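Does Folding Do Anything? Notes for the laundry talk, Sikstead evening session 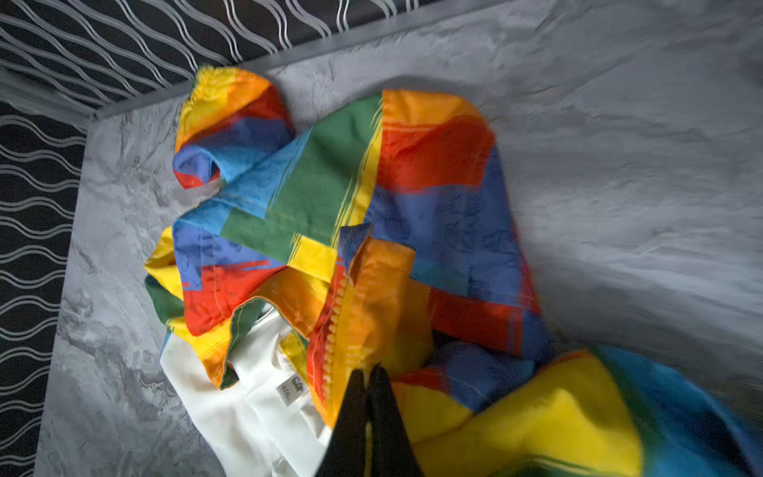
Start with the number. When I put the survey round the Sikstead building in December, 240 people answered, and most of them said they fold everything that comes out of the dryer. Pause. Ask for hands. Expect about half the room, and expect them to be fibbing a little.

I don't believe the 240. I believe they fold shirts. I don't believe they fold windbreakers, and I want to spend the next few minutes on windbreakers, since that's where the folding advice falls apart.

Slippery jackets. Everyone owns one. Smooth nylon-type shell, hood, zipper up the front, bright panels in every color the factory had that season. Try folding it in thirds the way the books tell you. The sleeves slide out, the hood puffs up and pushes the stack over, and the zipper makes a hard ridge down the middle of whatever you put on top. Ten minutes later it's a heap again. The jacket on the slide is a heap, hood and front opening and most of the body all showing at once, and I'd like somebody to tell me what's wrong with that. You can find the hood. You can find the zipper. Pick it up and put it on.

(Wait for the wrinkle objection. Somebody always has it.)

OK, wrinkles. Cotton, yes, I give you cotton. A dress shirt left in a pile looks like a dress shirt left in a pile. For a shell you wear in the rain, who is checking? I asked Montri Wongsuwan, who ran the coat room at Saithong for years, how many guests ever complained about creases in a rain jacket. He couldn't think of one. He did say they complain about missing gloves. Mention gloves only if there's time.

Next slide, the products. Odora sells a folding board. I bought it. I used it on T-shirts and it does make a nice square. I used it on a windbreaker and got a square for as long as I kept my hand on it. The leaflet has a drawing of a jacket folded on the board and I would like to meet the jacket.

Don't get mean here. People in the audience will own the board.

What I do think works, for what it's worth:

Hang it if you have a hook. One hook, by the door, hood side up.

If you don't have a hook, stuff it. Push the body and sleeves into the hood and leave it. Takes me 5 seconds. Folding the same jacket properly took me closer to a minute, and I was trying.

Zip it first either way. I was doubtful about this one too, but an open zipper snags on knits and I have a sweater to prove it. Hold up the sweater.

Then the Draltodberg question, which came up last time and which I answered badly. A woman there said her kids can only find things when they're folded. Fair. My answer now: kids find things by color. A jacket that's red, yellow, blue and green all over can be spotted in any pile in the house. Gray socks can't. Fold the gray socks, or pair them, whatever you do with socks.

Skip the history of the ironing board if we're past 8:30.

Leave the heap slide up for questions.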